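July 22, 2019

**FOR IMMEDIATE RELEASE**

# Skisgate Records to reissue Temik's only studio album on vinyl

Skisgate Records has confirmed that it will reissue *Plulow*, the sole studio album by the instrumental rock group Temik, in a remastered edition on vinyl and compact disc. The record has been out of print in every format for many years. Its single vinyl pressing ran to 3,419 copies.

The new edition has been prepared from the original stereo tapes, which were transferred at the label's own studio in June. All eight pieces from the first release are included in their original order. A second disc gathers the group's unreleased studio recordings, bringing the full running time of the set to 66 minutes.

Temik recorded *Plulow* as a four-piece of two guitars, organ and drums. The album is best known for its closing piece, "Tạ", a slow organ figure that builds over the whole of the second side's final third. The version issued at the time was faded early to fit the side. The reissue restores the ending as it was played.

Zanele Buthelezi, Head of Catalogue at Skisgate Records, said: "We have received more letters about this album than about any other title we hold. The tapes were in very good order, and our aim throughout was to leave the sound of the room alone. Listeners who know the first pressing will hear more of the organ and a good deal more of the drums."

Aroha Kingi, who played organ on the album and wrote "Tạ", said: "I had not heard the full ending since we recorded it. I am very pleased that it will now be available, and grateful to the label for the care it has taken with the work."

The vinyl edition is housed in a gatefold sleeve with the original cover painting. It comes with a 24-page booklet containing a new essay on the group, full recording notes and the lyrics to the one song with vocals, which appears on the second disc. The compact disc edition carries the same booklet in a smaller size. A download code is supplied with each vinyl copy.

Orders may be placed through independent record shops or directly with the label. Shops wishing to stock the title should contact the Skisgate trade desk before the end of the month. No limit has been placed on the number of copies to be pressed.

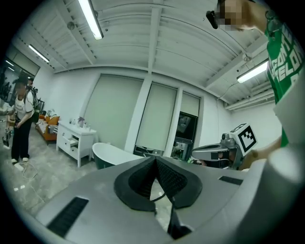
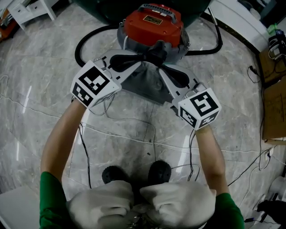 ## Notes to editors

- Review copies are available on request in either format. Please state which is preferred.
- Interviews with Aroha Kingi can be arranged through the Skisgate Records press office.
- Skisgate Records is an independent label specialising in reissues of instrumental, folk and psychedelic music.

**ENDS**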